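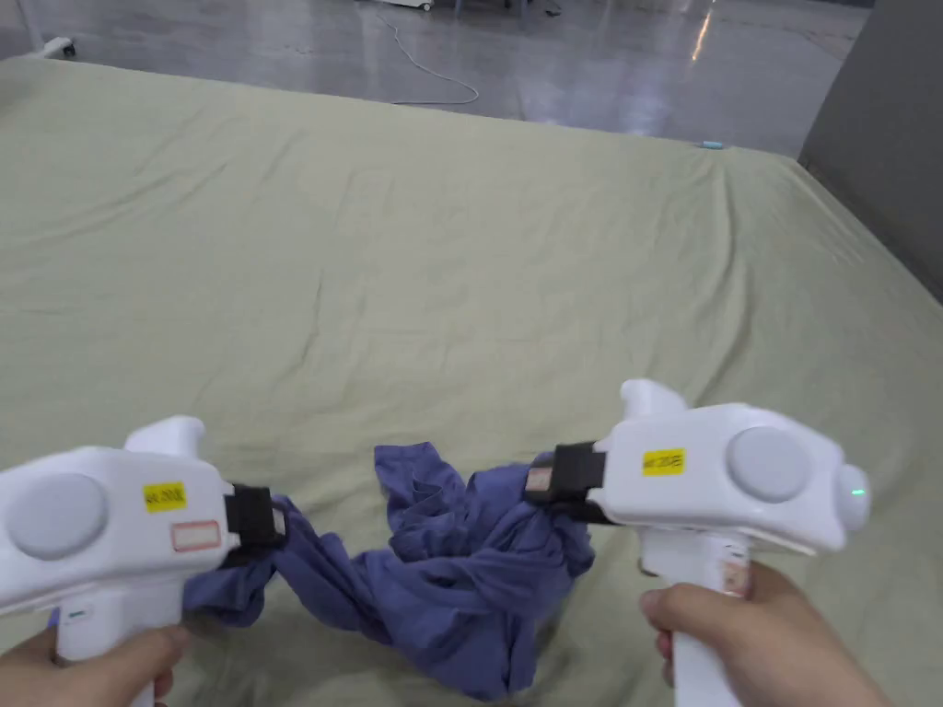 4 min read

The costume room at Vonstead is one flight below the street, behind a door that sticks in damp weather. Vasilică Oprea has run it for 14 years. In that time the rental stock has grown to 560 complete outfits, and he can tell you which ones come back without their gloves.

The answer is most of them. Gloves, chokers and hats are what customers lose. A pirate coat will last through a whole season of parties, but the sash that goes with it may be gone after the first one. Oprea buys sashes by the roll now and cuts them himself.

Vonstead rents to schools, small theaters and anyone with a party to go to. October pays for the year. March is the second busy month, when the high schools put on their musicals and every director in the county wants the same petticoats. The rest of the time is spent on repairs.

Much of the repair work goes to Despina Mocanu, who trained as a tailor and came to costumes through a local opera group. She works at a long table at the back of the shop with two machines, one for ordinary seams and one for stretch fabric. Her view of store-bought costumes is not a high one.

"The seam allowance is nothing," she says. "You bend over once and the back goes. So the first thing I do with a new one is take it in to the machine and sew every seam again."

She also swaps the hook-and-loop closures for snaps or a zipper. Hook-and-loop catches on tights and wigs, and it fills up with lint in the wash. A dress she has gone over this way will stand up to seven or eight seasons of rental. Left as it came, it might see two.

Not everything is bought new. The shop took over the stock of Akbulut, a dance supply store that closed when its owner retired, and those pieces are still the best on the racks. There are wool tailcoats, a set of velvet doublets and a row of boned bodices that have been let out and taken in so often that the linings are mostly patches. Mocanu will not rent the bodices for parties. They go out to theaters only, and the theater has to send someone in for a fitting.

Prices are simple. A basic outfit goes out for three nights, and a full period costume for a week. The deposit is held until the pieces have been checked against the card pinned inside the garment bag. The card lists what is included, down to the last cuff, and the customer signs it at the counter. Oprea started the cards after an argument over a vampire's medallion that he still brings up.
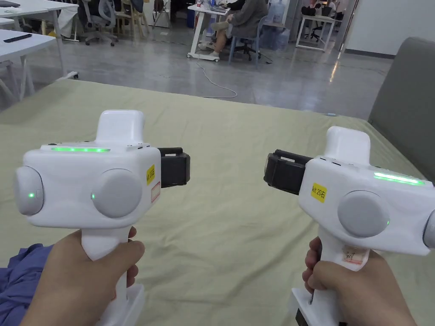

What to check before you rent

Ask for the list of pieces and lay them out before you leave the shop. Shoes, wigs and tights are usually extra. Try the outfit on over whatever you plan to wear under it, and sit down in it. If the mask covers your whole face, walk up and down a few stairs.

Do not wash anything yourself. Mocanu would much prefer to get a costume back with punch on it than one that has been through a hot dryer. Tell the counter what the stain is and they will put a note on the bag.

For Halloween, Oprea suggests coming in by the middle of September. The large sizes go first, followed by anything with a cape.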